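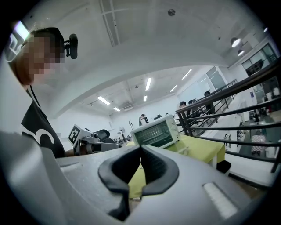
Our wall oven quit in January and I need to decide whether to replace it or learn to live without one. It is a Sonon built-in, 24 inches wide, and it came with the house. The repair shop in Rincombe wants $196 for the control board plus labor, and they won't promise the board is the only problem. A new oven that fits the cabinet opening is $3,060 installed, which includes moving the electrical box. We are two adults and we bake maybe twice a week. The yellow tabletop is where most of the cooking prep happens now, with the counters taken up by everything that used to live in the oven drawer. So the real question is space as much as money. Has anyone here gone a full year with only a small oven?

Posted by brickstep, 7:42 pm

Reply from northporch_62
Three years so far. We took out the range when we redid the kitchen (62 square feet, so every inch mattered) and put in two induction burners and a countertop oven. I don't miss the big one except at Thanksgiving. Cookies are slower since you can only do one small sheet at a time. Everything else is the same or faster because it heats up in a few minutes.

Reply from gasket
I'd fix the Sonon. $196 is nothing next to $3,060. Control boards go bad all the time on those. If it's the board, you get years more out of it. If it isn't, you're out a couple hundred and you know for sure.

Reply from brickstep
The $196 is the part only. Labor brings it to $309, and that's before anything else they find. I should have put that in the first post.

Reply from gasket
Still cheap. Did they test the bake element? You can do that yourself with a meter. Breaker off first, pull the element forward, disconnect it, check resistance across the terminals. An open circuit means the element is bad and that's an easy swap. Same with the temperature sensor. I would do both before paying anyone for a board.

Reply from plainflour
I have to disagree with northporch on "everything else is the same." Bread is not the same. The top of a loaf sits too close to the upper element and gets dark before the middle is done. I tent it with foil halfway through and it helps, but I would not call it equal. A 9x13 pan doesn't fit in a lot of them either, whatever the box says. The handles on the pan are what get you.

Reply from northporch_62
Fair on the bread, I don't bake it. The 9x13 fits in mine but only the metal one without handles.

Reply from brickstep 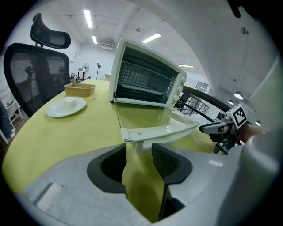
Breaker was off, so I tested the element tonight like gasket said, and it reads 31 ohms, so I assume it's fine. I haven't done the sensor yet. In the meantime, dinner has been coming out of the little oven. It's the white one on the round table, with three knobs and a single wire rack. With the door folded all the way down you lose a lot of table, more than I figured when we picked the spot. My wife wants it moved to the sideboard, but the sideboard is shallow and I don't want an open door hanging out into the walkway.

Reply from slowgarlic
About where to put it — check the manual for clearance on the sides and back. Mine calls for four inches all around and nothing on top. People shove these under a cabinet and then wonder why the finish is turning brown. If the sideboard has a shelf or a hutch above it, I'd rule it out.

Reply from gasket
31 ohms sounds right for that size. Do the sensor. Most of them read a little under 1,100 ohms at room temperature, but look up yours. If it's way off, that could be your whole problem and it's a cheap part.

Reply from oldlatch
Going the other way on this. How old is the Sonon? If it's past 15 years I would not put $309 into it. We did that with a Geum double oven. Board first, then the fan motor in the fall, then the door hinge. Each repair made sense when we paid for it. Added up, they didn't.

Reply from brickstep
Sticker inside the door frame says it's 17 years old. Wife found it.

Reply from oldlatch
Then I'd save the money.

Reply from gasket
17 years is not that old for an oven. There's not much in there to wear out. My mother's is older than I am.

Reply from oldlatch
Your mother's doesn't have a control board.

Reply from gasket
True.

Reply from plainflour
One thing to think about if you leave the cabinet empty. When we sold our last place, the buyer's agent brought up the missing oven twice and we ended up giving a credit. If you plan to sell in the next few years, a working oven in that hole is worth something, even a basic one. Also ask whether the electrical box really has to move. Arovar makes a 24 inch that hooks up lower down, and our installer left the box where it was. I can't say it would work with your cabinet, but it's a phone call.

Reply from brickstep
We aren't planning to sell. I'll call about the Arovar anyway because moving the box was a big part of that quote.

Reply from northporch_62
If you do go without, put shelves in the opening. Ours holds the sheet pans and the stock pot. Have the wire capped off properly in a covered box and label the breaker.

Reply from brickstep
Sensor reads 1,084. So element and sensor both look good, which points back at the board. A used board with a 90 day return is listed online for less than half of what the shop wants and I can put it in myself. I think I'll try that, and if it doesn't work the opening gets shelves. Does the part number have to match all the way to the last letter?

Reply from gasket
Yes. Match the whole thing, letter included. And take a picture of the wiring before you unplug anything.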